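An afternoon at the Senley open house

We drove out in October to see the linen rooms at Senley, and I'm so glad we did. Socorro Taipe met us at the door and let us wander as long as we liked — which, with me, is quite a while. I lingered longest over a gray towel, folded thick and soft, near a big beige bin.

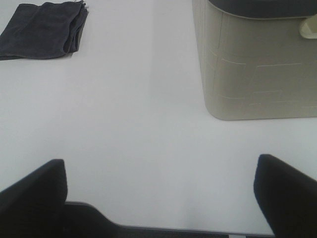 Do they fold everything by hand? Towels and cloths, always, Socorro told us, and sheets go through the press.

I do love a good basket, and the gray one with the orange handle and all those little holes won me over completely. A purple cloth lay folded inside, such a deep, pretty color! 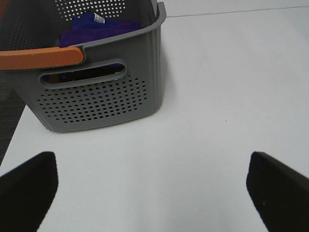

Getting there

Parking is behind the building, and the tour takes 2 hours with the tea break.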